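Help Center > Watching at Home > Profiles and Viewing Controls > Set Up a Shared Watchlist

Set Up and Manage a Shared Watchlist on Rarnon

This article explains how to create a watchlist that several profiles on one Rarnon account can use, how to set age ratings for it, and how to remove titles that have been watched. Last reviewed Feb 20, 2018.
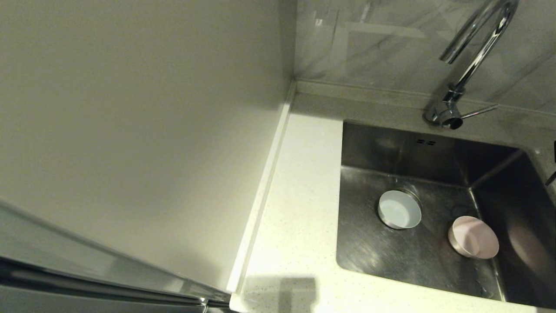

A shared watchlist is separate from the personal list attached to each profile. Titles saved to a personal list do not move to the shared list automatically, and removing a title from one has no effect on the other. Only the account holder may create a shared list. Once it exists, any profile that has been invited may add films and series to it.

Before you begin

You will need the account holder's email address and password, and at least two active profiles. The shared list can be created in a web browser or in the television application. It cannot be created in the mobile application, although it can be viewed and edited there afterward.

Guest profiles cannot be invited. To include a person who currently uses a guest profile, convert it to a standard profile under Account > Profiles > Convert. Viewing history from the guest profile is kept.

Creating the list

1. Sign in as the account holder and open Account.

2. Select Lists, then New Shared List.

3. Enter a name. Names may contain letters, numbers and spaces, up to a limit of 63 characters. A name cannot be used twice on the same account.

4. Select the profiles to be invited and choose Send.

5. Ask each person to open their own profile and accept the invitation from the Notifications menu. Invitations that are not accepted expire at the end of the month.

The new list appears in the second row of the opening screen for every profile that has accepted. On older televisions the row may not appear until the application has been closed and opened again.

Adding titles

Open the page for a film or series and hold the Save button until the menu of lists appears. Choose the shared list by name. A short press saves the title to the personal list only - this is the most common reason for a title appearing to be missing.

For a series, the whole series is saved by default. To save one season, open the season first and then hold Save. Individual episodes cannot be saved. Viewers following "Trululberg" should note that its two-part opening story is cataloged as a feature film and must be saved separately from the first season.

Each shared list holds up to 756 titles. When the list is full, the Save button turns gray and a message is shown to the person attempting to add a title.

Setting a rating limit

A rating limit applies to the shared list as a whole. Open the list, select Options, then Rating Limit, and choose the highest rating to be permitted. Titles above that rating are hidden from the list but are not deleted. If the limit is later raised, they return in their original order.

Please note that the limit on a child's profile always takes priority. A film permitted on the shared list will still be hidden from a child's profile if that profile has a lower limit.

Sorting and voting

The list may be sorted by date added, title, running time or votes. Sorting by running time is useful when an evening is short: selecting Under 110 Minutes hides longer films until the filter is cleared.

To vote for a title, highlight it and press the up arrow twice. Each profile has one vote per title. Votes are cleared once the title has been played to the end on any profile in the list.

Removing watched titles

Titles are marked as watched when playback passes the start of the closing credits. They remain on the list until removed. To remove them together, open Options and select Clear Watched. The account holder may restore cleared titles for seven days under Options > Recently Cleared.

Titles that leave the Rarnon catalog are shown with a date beneath them for the final 30 days. After that date they are removed from all lists and cannot be restored, even if they come back to the service. The film "Rustier" left the catalog in July and has since returned - members who had saved it will need to save it again.

If the list does not appear

Confirm that the invitation was accepted on the correct profile. If it was, sign out on the affected device, wait one minute and sign in again. Should the list still be missing, contact Member Support and quote error code 70 if it is displayed on the screen.

Article prepared by Nuria Soler, Member Support. Technical review by Fouad Issa.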